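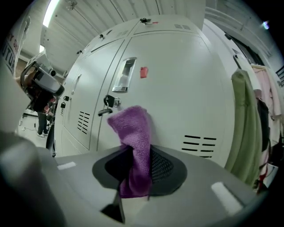

Item 2. Gripper holding a purple towel in front of the staff lockers.

Kisorby Laundry and Workwear Services
Automation working group, minutes of the June meeting

Present: Yaneth Sotelo (chair), Rutilio Orozco (floor operations), Anayeli Quezada (maintenance), Nicanor Tapia (purchasing), Yolotzin Nava (minutes)
Apologies: none
Meeting opened 2:10 p.m.

1. Minutes of the previous meeting

Accepted with one correction. Under item 5, "folding" should read "sorting." Nava to amend the stored copy.

2. Towel handling

Orozco reported on the single-item pickup task. The task is defined as: take one terry towel from an unsorted pile, hold it, carry it to the locker row, place it on a shelf. Result over 500 attempts: 86 percent complete without a person touching the towel. Failures were mostly double picks, where a second towel came up with the first. Drops in transit were less frequent.

Quezada asked whether a crumpled towel counts as a good hold. Orozco said yes for transport, no for folding. A towel pinched in the middle has no free corner in a known position, and the fold routine needs two corners. Current practice is to put the towel down flat and pick it up again, which takes longer than folding it by hand.

Sotelo asked for the time per towel in future reports as well as the completion rate. Agreed.

3. Locker doors

Quezada has gone through the door hardware. The recessed pull handles are the main difficulty. They leave little room behind the rim, and a cup-type gripper cannot get in. A hook attachment was discussed. Tapia has a price from Saltach for a set of 4 and considers it high for a trial.

Keys and padlocks were discussed separately. Turning a key that hangs with its fob attached is outside what the group expects from any machine this year. Quezada proposed that doors used in the trial be left unlocked and the lock steps be recorded as manual. Orozco objected that this makes the chore look more automatic than it is. Resolved: lock steps stay in the task list and are marked "person."

4. Hanging garments

No machine trial to report. Orozco's view is that taking a coat off a rail is feasible and putting it back on a hanger is not, at the speed the floor requires. Long garments also hide the one behind, so the count from the rail is unreliable. Tapia noted that Ullach offers a rail with fixed spacing between hangers. Sotelo asked that no purchase be made before the towel work is settled.

5. Floor and cables

Quezada raised loose cables on the floor in the locker area. People step over them; a wheeled base may not. Cable covers to be fitted before any mobile unit is scheduled there. Lighting level was checked and needs no change.

6. Position on household work

Gallegos, who run the serviced apartments, have asked in writing whether the same equipment could do linen changes in the units. Discussion was short. Beds differ between units, storage differs between units, and the towel figures come from one room with one type of towel. Reply to state that towel collection may be looked at later, and that bed making is not offered. Nava to draft, Sotelo to sign.

7. Actions

Orozco: add time per towel to the report; repeat the pickup test with mixed towel sizes.
Quezada: cable covers; sketch of a hook for recessed handles, to be made in house if possible.
Tapia: ask Saltach for a price on a single hook.
Nava: correction to previous minutes; draft reply to Gallegos.

8. Any other business

Tapia asked whether the trial hours are charged to operations or to the project. 16 hours are currently unallocated. Sotelo to decide before the accounts close.

Meeting closed 3:25 p.m.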